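Table check, condiment caddies and shakers – Jallent dining room, July
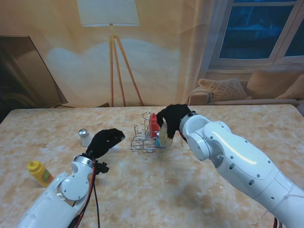

Ruba Hakim asked that we look at the caddies before the tabletops this time, and she's right, it goes so much faster!

- [x] **Wire caddy:** sits level, no sharp ends on the loops. Love these, they wipe down beautifully.
- [x] **Handle loop:** straight and firm when lifted.
- [x] **Red squeeze bottle:** nozzle clear, cap threads clean. Stands upright in or beside the caddy.
- [x] **Salt shaker:** metal cap on tight, glass free of chips. Run a fingertip around the base too.
- [ ] **Small glass container:** goes back in the caddy after wiping. Still needs a label – Hadi has the sheet.
- [x] **Marble-pattern tabletop:** no sticky rings. The pale swirls hide crumbs, so crouch and look across it from the side.
- [ ] **Spare caps:** box of 300 is on order from Clerida. Please don't mix them with the old ones, the thread is different.

Great result overall, the best set of caddies we've had all summer. Two open items, both for Hadi before the 4 p.m. setup.

Checked by Kiprono Lema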